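July, 3.40 pm. Bench 2, Flisum shed

Back on the steamer question, which I had hoped was closed. The claim from the Gosling leaflet is that a bamboo steamer "breathes", so the lid never drips and the food never goes soggy. It also says the liner makes no difference to the steaming time. I believe the first half of that a little and the second half not at all.

What we know from the earlier rounds, such as they were:

- Water at a full boil, 300 ml in the pan, steamer on top, lid on. Dough balls from the same batch.
- With no liner they stuck. Every single one. The leaflet doesn't mention sticking.
- With a cabbage leaf under them they came off clean but the bottoms were pale and wet.
- With the perforated liner they came off clean and were done at the 10 minute mark, or so the notes say. The notes don't say how "done" was judged. I suspect somebody poked one.

That last point is my main complaint. If we are going to say the liner makes no difference we need a test that is better than a finger. I have written "probe thermometer" at the top of the list again.

The cutting board is in it as well now. The idea is to shape on the board, move straight across to the steamer and skip the tray. I'm told this saves time. It may do, but a board that has had raw dough and flour all over it is one more thing to wash, and the tray wasn't hard to wash in the first place.
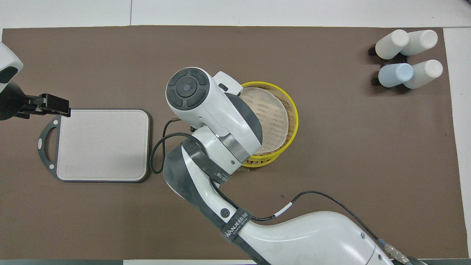

Bench notes by the keeper of the Kinen kitchenware log, Bonenstead workshop

Layout on the brown mat, for whoever sets up next: board to the left with the handle pointing outwards, steamer by the middle, bottles lying down in the far right corner. I would still like the bottles stood up or put on the shelf. Lying down they can roll, and we don't need four of them for a steaming test. The argument for keeping them out was that they would be wanted for the afternoon's other job. Fine, but then they should come out in the afternoon.

On the board. It is a pleasant enough thing, pale face with a dark rim, rounded corners, oval hole in the handle. The rim is supposed to stop it sliding. I tried it on the bare white top, with flour under it, and it slid. On the mat it stayed put, but so would most things. I'm not prepared to credit the rim with what the mat is doing. To be tried again on the bare top with everything wiped down first.

On the steamer. Two questions I can't answer from the notes:

1. Does the yellow outer band mind the heat? I haven't seen it change, but our runs have been short and the leaflet promises 3,000 uses. I would like to know who stood there for 3,000 uses.
2. Does the lower tier cook at the same rate as the upper? Everyone says the lower one is quicker. All our runs so far were top tier only, so we have nothing to say on it. Please stop writing "lower is faster" in the margin.

The liner has rows of slots, and it lies down inside the basket well enough. My guess is that it slows the bottoms of the dough a bit and does nothing to the tops. That's a guess. If the balls are set over the slots on one run and between them on the next we might learn something, though I expect the difference will be smaller than the difference between two people rolling dough.

Plan for the next session:

- Weigh the dough balls. "Walnut sized" is struck out from now on.
- Run A: top tier, liner in. Run B: top tier, cabbage leaf. Run C: both tiers, liner in the top and leaf in the bottom. (Run C changes too many things at once. Left in because I was outvoted.)
- Probe in the middle ball at 10 minutes, write the number down, then open one up.
- Same water every time, measured cold.
- Board versus tray: time the whole job including the washing up.

Drying: the basket goes on its side by the window overnight, tiers apart. Last time they were put away stacked and smelt of cupboard by morning.

The leaflet stays pinned up for now. I have put a pencil question mark next to "breathes".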